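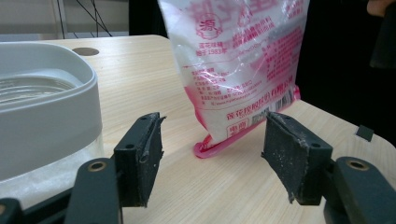

**Wie viel Glutamat passt in eine Gewürzdose?**

Man füllt die Dose nur bis einen Fingerbreit unter den Rand. So schließt der Deckel sauber und man kann noch mit dem Löffel hinein.

## 4. Gewürze aus dem Beutel umfüllen

Dieser Abschnitt gilt für Glutamat, Salz und Zucker. Für Öl und Soßen bitte Abschnitt 5 lesen.

1. Die Dose waschen und ganz trocknen lassen, am besten über Nacht.
2. Den Beutel aufrecht auf den Tisch stellen und zweimal leicht aufstoßen, damit die Körner nach unten fallen.
3. Eine Ecke abschneiden, 35 mm breit. Bei Beuteln über 1000 g ist ein Trichter besser.
4. Den Deckel der Dose ganz nach hinten klappen.
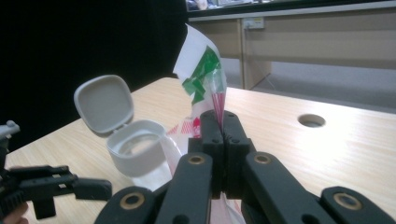

5. Langsam einfüllen und zwischendurch die Dose ein wenig rütteln.
6. Den Rand mit einem trockenen Tuch abwischen, dann den Deckel zudrücken, bis er einrastet.
7. Den Rest im Beutel lassen, die Luft herausdrücken, den Beutel oben zusammendrehen und mit einer Klammer schließen.

> **Achtung:** Nicht über dem heißen Herd umfüllen. Der Dampf macht die Körner klumpig.

**Hinweis:** Glutamat und Zucker sehen sich sehr ähnlich. Jede Dose bekommt darum gleich ein Etikett mit Inhalt und Monat, zum Beispiel „Glutamat, November“. Etiketten liegen bei Heike Hollmann in der Schublade. Wenn keine mehr da sind, bitte bei Ermira Pavlović melden.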